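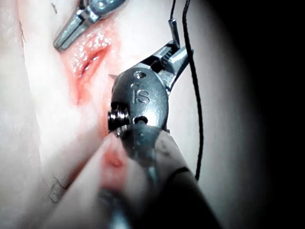

Hullasley Teaching Hospital will spend this winter's skills-lab money on a practice pad that its maker says "closes like the real thing," and the hospital has ordered 2,000 of them before anyone outside the company has shown that to be true. The pads come from Metden, a supplier that until now was mostly known on the wards for dressing trays. Its selling point is the look of the wound. A reddish slit runs diagonally through a pale, slightly translucent surface, the edges glisten, and the color gets deeper toward the middle of the cut. As a piece of presentation it is hard to fault. Whether a resident who learns to place a stitch in it will place a better one in a patient is a separate matter, and on that the brochure gets vague in a hurry.

The order, confirmed by the hospital in December, replaces the plain pads from Okus that residents have used for years. Those were flat, a bit rubbery and famously ugly. They were also cheap enough that people took them home and practiced knots in front of the television. A box of the Metden pads costs $185, and the hospital would not say how that compares with what it paid Okus, citing its supply contract. It also would not say how many pads are in a box, a detail one might have thought the buyer would want out in the open.

Imtiaz Kumarasinghe, who runs the training line at Metden, said the company had "listened to surgeons" and built the pad around what they asked for. Asked which surgeons, he said several. Asked whether their comments were written down anywhere, he said that the company was preparing a summary. He was more forthcoming on durability. Each pad, he said, will take 20 complete closures before the edges of the cut start to tear, and the surface keeps its shine throughout. The test behind that claim was done by Metden, on Metden's bench, by people on Metden's payroll. It may well be accurate. It would be easier to believe if someone else had tried it.

What the company has published is a two-page sheet with a bar chart. The chart compares the new pad with an "industry standard pad" that isn't identified, and the vertical axis is labeled "realism." There is no unit. A footnote says that scores were given by users after a session and that the users were "experienced." The sheet doesn't say how many of them there were, or what they had experience in.

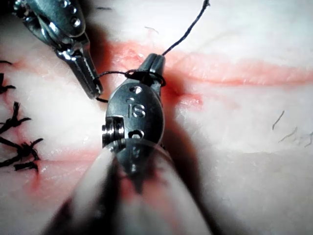
Black suture looped around the jaws over the red cut.

The hospital's own trial was not much sturdier. It involved nine residents and lasted an afternoon. They closed wounds on both kinds of pad and then filled out a form asking which they preferred. Most chose the new one. Kyu-ri Jang, the skills-lab coordinator who set up the session, said that she was pleased with the response but agreed that it measured taste.

"People like things that look good," Jang said. "I like things that look good. I wouldn't call what we did a study, and I asked for the word to be taken out of the announcement."

The word was still there when this item was filed. The announcement on the hospital's website says that "an in-house study found strong support for the switch."

There are reasonable things to be said for the pad. Dilani Haque, a surgeon who teaches the wound-closure course, said that a visible red line with wet-looking edges forces beginners to pay attention to where the wound is and where it stops. On the old pads, she said, the cut tended to vanish as soon as the material relaxed, and students would happily put a neat row of stitches next to it. She also likes that dark thread is easy to follow on the pale surface, where a loop that has gone the wrong way around is hard to miss.

But Haque would not go along with the claim about real tissue. Tissue drags on the needle, she said, and it differs from one patient to the next and from one end of a wound to the other. A pad is the same all the way across. "You learn the order of the steps on it. You learn to stop grabbing the needle by the tip. That's worth a lot, and you could learn it on the old one."

She would have preferred to see part of the money go to more supervised hours. The course currently runs on whatever time the teaching surgeons can spare, and sessions have been dropped at short notice more than once this fall. A pad can't tell you that you are pulling too hard, Haque said. Someone standing next to you can. 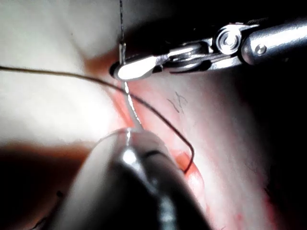
By Ridwan Yusof | Health and Hospitals

Handling the thread is where most of the trouble starts, as any resident will confirm. The needle is small and curved and has to be held firmly in the jaws while a long dark tail of suture trails across the surface and hooks back on itself. Keep an eye on the one and you lose track of the other. Nuwan Bhattacharjee, a second-year resident who took part in the afternoon trial, said that he spent most of his time there sorting out slack and very little of it thinking about how lifelike the wound was.

"It was nice," Bhattacharjee said of the pad. "It was fine. I'd have made the same mess on the other one."

He did notice one difference. The surface of the new pad is glossier, and under a strong light he found the glare along the cut distracting until he got used to it. Metden's view is that this is a feature, given that wounds shine too. Kumarasinghe said that the level of gloss was "carefully tuned." He did not say against what.

The hospital expects the pads to be in use across all of its surgical teaching by spring, including the basic course for medical students, who in past years have started on foam. Jang said she would rather see the students stay on foam for their first few sessions and had told the purchasing office so. The purchasing office said that it had received "a range of input."

A more careful test is at least possible. The Barua course, a weekend program for residents that rents the Hullasley lab twice a year, scores its participants on stitch spacing and knot security at the beginning and at the end. Jang has suggested giving half of the next group the Metden pads and the other half the old ones, with the scoring done by someone who doesn't know which is which. The organizers are willing. It would cost next to nothing and would tell the hospital more than another preference form.

The catch is timing. The next course comes after the bulk of the delivery. Asked whether the order could be put on hold until the results were in, a hospital spokesperson said that the contract had been signed and that the hospital was "confident in the product." Asked whether unopened boxes could be sent back if the results were poor, the spokesperson said that she would look into it. She had not replied by late afternoon.

Metden, for its part, said it would welcome the comparison and hoped to be involved in designing it. Jang said that she would send the company the results when there were some.

There is also the question of waste, which the announcement does not touch. The old pads went into general trash. The new ones are made in layers, and according to the product sheet they should be "disposed of in line with local policy." Hullasley has no local policy for them. Jang said that used pads will be kept in a crate in the lab's storeroom for the time being, and that she had asked Metden whether it would take them back. Kumarasinghe said the company was looking at a return program and could not give a start date.

Residents who want to keep practicing at home can still pick up an Okus pad from the lab's front desk while the remaining stock lasts. Bhattacharjee said he had taken a couple already.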